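Workshop notebook, sorting bench
October 22, 2022

Okay, writing this up before I forget it all. First full week with the arm doing the returns pre-sort for Lumar, and the mood on the bench is better than I expected back in May, when Roridov sent over the quote and half of us went quiet at lunch.

Numbers first: 1,804 pieces through, and 1,192 of those went start to finish with no hands on them. The rest got kicked back to us. We'd told Jurnthorpe 2,000, so we're short, and I'm going to say so in the Monthly and not dress it up.

What's changed for people is mostly the standing. The old job was bent over a bin all shift, and now it's more like minding a stove: you top up, you glance over, you clear the odd jam. Two of the crew love it. One says it's boring and wants back on packing, fair enough! (I said I'd ask.) The kickback pile is where the skill is now, and I think whoever works it should get the higher grade. Put that in writing this time.

Still bugging me: soft wrapping. The fingers close, the stuff squashes, and the arm thinks it has a grip. I logged 33 of those and quit writing them down. Hard toys are much better, though two pieces touching against the wall still throw it off, so we're nudging them apart by hand, and that means a pause and a button press every time.
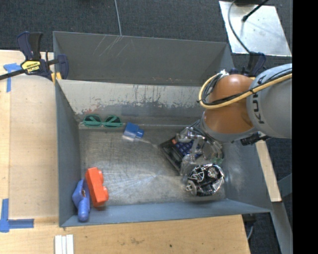 Mixed bin under the gripper. Sunglasses at the back, orange block and a blue toy at left, crumpled wrap in the lower right corner.

To do: redo the tape marks if we move the bin, check the clamps at shift change, ask Howlader about softer finger pads and what they'd cost us. Also somebody please bring back the good stool.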